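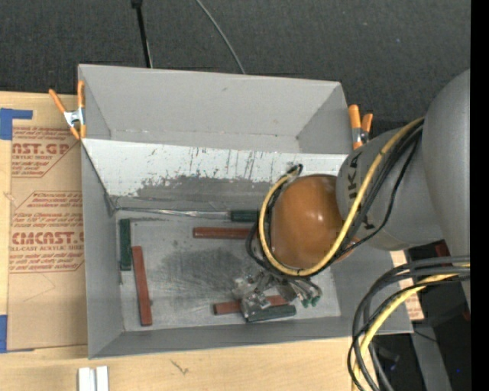

3.2 Surface wear in the sorting bins

Wear on the inside of a bin is usually recorded as a single grade, from new to unusable, and this hides where the damage sits. In our records we kept walls, sloping panels and floor apart, following the zone scheme of Hassanpour and Jalali, and graded each on its own. The bin in Figure 3 shows why. The white part of its sloping panel carries thin vertical dark scratches and specks, and a ragged gray patch spreads over the lower half, while the floor has a broad dark smudge of fine scratches near the center. One grade for the whole bin would have to average a badly marked panel with a left wall that is plain gray. The blocks in the bin at the time were narrow and rectangular, three dark green and three reddish-brown, and they lay in several directions, two of them close to the left wall.

Figure 3. Gray open-topped bin with six blocks, Trorkau site. The worn patch is on the lower half of the sloping panel.

Inspections were made at two sites, Trorkau and Gronlow, and gave 2,986 usable zone records. Another 68 were dropped when the zone had been left blank on the sheet. Each record holds the bin number, the zone, a grade from zero to four, and a short note in the inspector's own words. Grades were given by eye under the normal room lights. We did not clean the bins before grading. Loose dust was wiped off with a dry cloth where it covered more than half of a zone, and the note says so.

Sloping panels had the highest grades at both sites. Of the records graded three or four, 922 were for sloping panels, more than for walls and floors together. Most of the notes for these panels mention either lines running down the slope or a patch where the coating looks thin – the two were often found on the same panel. Floors came next. Floor marks tended to be finer and grouped toward the middle, and inspectors disagreed about them more than about any other zone, mainly over whether a smudge should count as wear or as dirt. Walls were seldom graded above two.

We can't separate the effect of the blocks from that of handling the bins. Bins at Gronlow were stacked overnight until October, and stacking may account for part of the damage to upper edges there. At Trorkau they were left on the tables. The order of the three zones was the same at both sites, however, and it did not change when the records from before October were left out (Table 4).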